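We got into Tiltitz well after dark on a Sunday, two hours later than planned, and I was so ready to be grumpy about it. Then the door of the Prirkside swung open and there was a fire going and a plate of poppy seed cake on the front desk, and I forgot all of it!

The Prirkside is one of those small hotels that used to be something else. It was a grain merchant's house first, then a school for a while, and you can still see the row of coat hooks on the second floor landing, set at a height that only makes sense if you're seven. We had room 10, at the back, over the garden. It's quieter than the street side (a friend stayed in 2 last year and heard every delivery truck), but the shower takes ages to warm up, so start it before you brush your teeth. 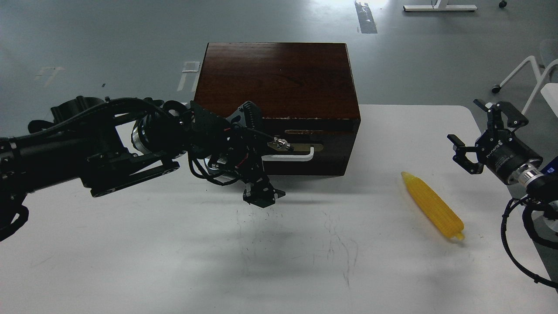
Wooden box with a white handle.

Breakfast runs until 10, and Csenge Vass, who manages the place, will talk you into the plum dumplings. Let her. I had them both mornings - no regrets, although lunch was out of the question after that.

If you're coming in March like we did, bring real shoes. The path up to Skollora was all mud and the last stretch is steep, but the view over the river is worth wrecking a pair of socks. Bus 31 goes most of the way if you don't feel like walking, and the stop is right across from the hotel.

We looked at the Turcotte too, down by the bridge. Bigger rooms, a pool, free parking... and a lobby like a dentist's office. I'd still pick the creaky stairs. Next time I want three nights and a room with a bathtub.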